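El balcón pequeño y la manía de salir a desayunar fuera

abril de 2024

Llevo ya dos primaveras viviendo en este piso y creo que por fin le he cogido el punto al balcón. Cuando vine a verlo por primera vez, el chico de la agencia abrió la puerta, la volvió a cerrar y siguió hablando de los armarios empotrados, como si aquello fuera un defecto que convenía pasar deprisa. Y yo, que venía de un interior con vistas a un patio de luces y a la ropa interior de media escalera, casi le firmo allí mismo.

El caso es que en marzo, en cuanto el sol empezó a dar de lleno por las mañanas, volví a desayunar fuera. Con chaqueta, eso sí, y algún día con bufanda – mi madre dice que parezco una señora en la cubierta de un transatlántico. Son unos 15 minutos, no más, porque luego hay que correr al autobús, pero me cambian el día entero. Me llevo el café, la tostada y el libro que tenga a medias, y del libro leo media página como mucho, porque enfrente está la panadería Salameh y a esa hora pasa por allí todo el barrio.
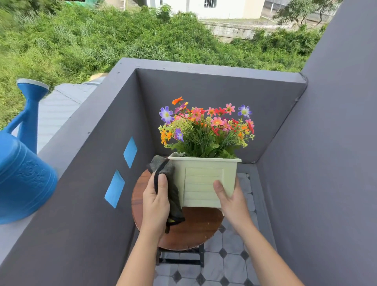

A Tamer, el del segundo, lo conocí precisamente así, de balcón a balcón. Una mañana me preguntó a qué olía mi café (¡a qué olía!) y acabamos hablando del cardamomo, que él le pone desde pequeño y que yo no había probado en mi vida. Ahora se lo pongo los domingos, como hoy. Hay que machacar las vainas un poquito, sin hacerlas polvo, y echarlas con el café molido cuando el agua todavía está fría. La primera vez me pasé y aquello sabía a jarabe para la tos, pero con cuatro vainas para una cafetera mediana queda suave y perfumado.

Chinyere, que es mi amiga desde la facultad y tiene una terraza donde caben una mesa de verdad y gente alrededor, se ríe mucho de mí. Vino a desayunar hace poco y tuvimos que turnarnos para estirar las piernas. Y aun así se quedó hasta la hora de comer, contándome lo de su mudanza, lo de su hermana y un viaje en tren que quiere hacer en verano y para el que ya me ha apuntado sin preguntarme. Dentro, en el sofá, habríamos acabado cada una mirando el móvil, que nos conocemos.

Me queda pendiente lo de la mesa plegable, de esas que se cuelgan de la barandilla. He mirado varias y no me decido, así que de momento sigo con la taza en el suelo y el plato en las rodillas. Si alguien tiene una y le va bien con el viento, que me lo cuente en los comentarios, por favor, que esta semana quiero dejarla pedida.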